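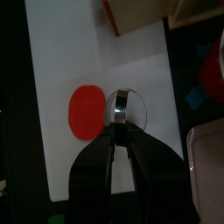 A silver band, a clear ring and a red disc on a white board.

The smallest things in a house are the ones with the strongest opinions about where they live. Sofas stay put. A metal band the size of nothing in particular will travel from the desk to the bathroom to the pocket of a coat you gave away in April, and it will be missed only when something wobbles.

Angharad Gape keeps hers in the kitchen, in a drawer she calls the Favine after the chocolates whose tin used to fill it. The tin is gone. The bands, hoops, washers and flat colored circles remain, and one slow Saturday she decided to sort them.

Her method is to put down something white and lay the pieces out on it, well apart. Shiny things show up nicely this way. Clear things do their best to vanish, and a transparent ring on a white board is mostly a thin dark line and an act of faith. Gape likes to park hers beside something red, so she has a landmark when she looks away to answer the phone.

Her neighbor Tarek Kabbaj takes a harder line. "If you don't know what it holds together, it holds nothing together," he told me, and then spent 40 minutes in his own garage hunting for the collar off a shower rail.

I tried the white board at home. I found 2 curtain rings, a bezel from a clock I no longer own and a polished sleeve that fits every pen in the house badly. I sorted by shape, then by shine, then by how guilty I felt about throwing each one out. The last pile was the biggest. It now has a jar on the shelf over the sink, with a lid that came from some other jar.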